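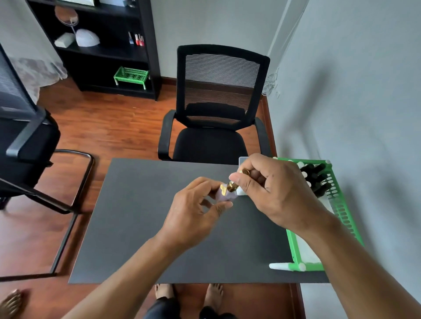
March 2018

Notes on the small-bottle work, mostly for myself and for Ragnvald Lundgren, who wants something he can read on the train before he decides what we spend.

The question, for anyone picking this up cold, is which of the two grippers we keep for the bottle cell. We have the Jovetti, the parallel one with the flat pads, and the Drasix, which has three fingers and a rather soft touch. Both go on the same arm with the same controller, so swapping over is a matter of four screws and a cable (and then finding the cable, but I have put a peg up for it now). The arm is the old Nyberg. It creaks a bit when it reaches low and to the left, but I have checked it against the gauge block and it repeats well enough for what we are doing.

I wanted to begin with hands before going back to the machines, and I am glad I did. Watch somebody handle one of the little bottles and you see how much goes on. The left hand has the glass, with the thumb stretched out underneath it, and the right comes over and pinches near the top between the thumb and a curled index finger. The other fingers of that hand stay folded well out of the way. I had been thinking of the pick as one grip in one place, and for the plain bottles that may do, but the lilac one with the gold bow on its face is another matter. The bow is just where a flat pad would like to go.

So, the Jovetti first. On plain round bottles it was lovely, quick and tidy, and I ran 100 picks from a flat tray without much to write down. Then I moved on to bottles with trimmings and it began to sulk. If the pads close across an ornament they touch on one high spot and the bottle swings round as it lifts. Turning the wrist a quarter turn cures it, provided the camera has seen which way the bottle is facing, and that is a large proviso. I tried the softer pads from Sterkix as well. They hold better, though they pick up every bit of fluff in the building and need wiping far more often than I would like.

The Drasix was slower, and I will say so plainly as Ragnvald will ask. It closes as if it were thinking about something else. But it settled round the odd shapes nicely, and it didn't seem to mind which way the bow was pointing. My worry is the room it needs. Three fingers have to open before they can close, and in a crowded basket there is nowhere for them to go. The green basket is a fair test of this: black caps packed closely at the far end, leaning in every direction, with round white caps in among them. The Jovetti can slip one finger down a gap there. The Drasix mostly nudged the neighbours over, and twice I stopped it by hand.

Camera next. Black caps against other black caps are hard going, and the depth picture turns to porridge where they crowd together. The white caps came out cleanly every time, so I used those to line things up. Clear glass is as bad as ever. I moved the lamp lower, to 500 on the stand scale, and that helped the edges of the caps but put a bright streak across the gold parts, which the software then took for a gap. I think a sheet of tracing paper over the lamp is worth a go. We used to do that on the old rig and it cost next to nothing.

Force settings, so I don't lose them again: the Jovetti was on 22 in the controller's own units, with the slow close switched on. Any higher and I was nervous for the fittings at the neck. The Drasix I left as it came.

Still to do:

Repeat the basket picks with the Jovetti and the narrow fingers, if they can be found. Try gripping from the cap on the closely packed ones, and only take hold of the glass once the bottle is clear. Paper over the lamp. Ask Sterkix whether the pads come in a harder grade. A long run of 1000 on whichever gripper we choose, and I should like that done by May.

My leaning is towards the Jovetti for the basket, with the Drasix kept to one side for the fancy bottles – though I would want to see the wrist turn working properly before I put my name to it. The Drasix is still on the arm as I write, and the Jovetti is in the second drawer with its screws in an envelope.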